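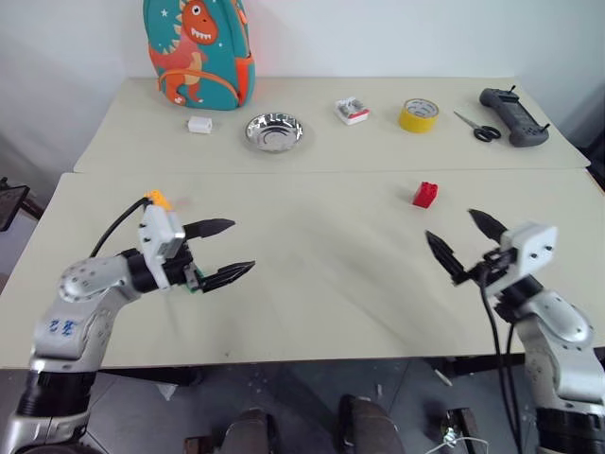

The dinosaur backpack against the wall, and one red brick on the near table.

Cellach children's backpack, teal
Reviewed by Mỹ Hoàng

I bought this for my nephew when he started nursery in November. It cost £19 from Trultden, with free delivery, and came in a plain bag with no box.

The print is the reason most people will pick it. It has a big orange dinosaur with white teeth, a red cheek and pale spikes down its back, on teal with small white stars. The zip trim is orange to match. My nephew is three and can spot it on a row of pegs, so that part does its job.

Inside there is one main compartment and a slip pocket. It takes a lunch box, a drink, a jumper and a change of trousers. A second pair of shoes is too much. The zip runs well but catches on the lining at one corner if you pull it fast - he needs help there.

It will stand up if you lean it against a wall, even with very little in it. The Polat bag we had before folded over on itself and everything fell out of the top. That one was £5 cheaper and lasted 6 months.

Straps are padded and adjust easily enough. On a small three-year-old they need to be nearly at their shortest, and the loose ends hang down a long way. I tied them up.

I have washed it twice by hand in warm water. The colours have stayed the same. It took a full night to dry.

Small toys do get lost at the bottom. I found a building brick in there after I thought I had emptied it, so check before washing.

Four stars. I would buy it again for a child up to five, but not for school, as an A4 folder does not fit.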